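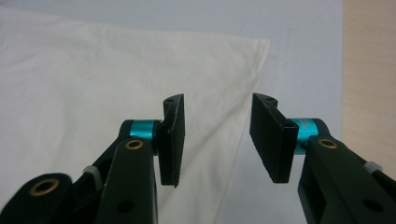
Your Clidel hand grippers come out of the box ready to use, but please take a minute to get to know them before the first fold. Open each one fully and look at the two black finger pads - they should face each other across the gap, each one joined to its link at a teal collar. Practice on something plain and soft, like a white cloth on a table.

1. Open and close each gripper 10 times, slowly.

2. Spread a long-sleeved shirt on the mat with the neckline away from you. Bring one sleeve across the body, keeping hold of the lower corner with the other gripper.
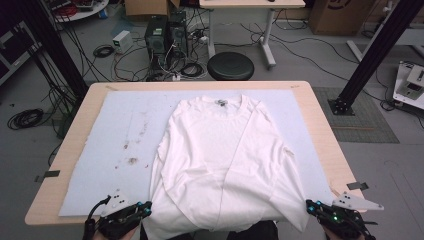
3. Let go gently, then smooth the shirt before you start again.

Caution: Keep fingertips clear of the links.

Note: After about 40 folds, check the pads for wear.

Kisimham Support | © October 2024 Clidel | Back to top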